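PC loses date and time every time it is unplugged, and one fan runs loud after I moved some cables

Posted in Desktop Hardware by Hongjun Wan

I have a used office desktop in a gray metal case that I bought for 37 dollars to run a label printer. It works fine while it has power. If I unplug it, the clock goes back to the wrong year and I get a message about date and time at startup. Last Tuesday I opened it up to clean out the dust and moved a few of the small plugs along the top edge of the board so I could get a brush in there. Now one fan runs at full speed all the time.

The board is green and has labels printed next to most of the connectors. I can read FAN_HDD, HDD_TEMP and FAN_SYS2. There is a coin battery in a round black holder with BATTERY printed beside it.
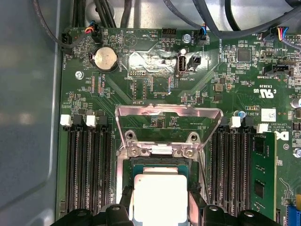

I don't have the manual. The seller didn't have it either. Do I replace the battery first or sort out the fan first? And do I have to take the processor out for any of this? I would like to leave that part alone.

2 replies

Lungile Xaba

Leave the processor where it is. You don't need to touch it.

Do the battery first. Shut down, pull the power cord, and hold the power button for a few seconds. Read the number stamped on the top of the old battery and buy the same one. Most holders have a small metal clip on one side. Push it back with a fingernail or a plastic tool and the battery pops up. Put the new one in the same way up as the old one. Then plug in, go into setup, set the date and time, save, and unplug it for an hour to see if it holds.

For the fan, go back over every plug you moved. HDD_TEMP is most likely for a temperature sensor lead on the hard drive. On a lot of office machines, if the board can't read that sensor it runs a fan at full speed to be safe. Look for a thin lead hanging loose near the drive cage, or one that is only pushed halfway on. Also check that FAN_HDD and FAN_SYS2 have the right plugs in them. Follow each wire back to where it starts. Don't force anything, the plugs are keyed.

I had the same noise on mine after a drive swap. The new drive was fine, I had left the sensor off. With the lead back on it dropped to under 800 rpm at idle.

Malý

could be dust in the fan too. battery is cheap, I paid 2 dollars at the grocery store. mine was 9 years old and totally dead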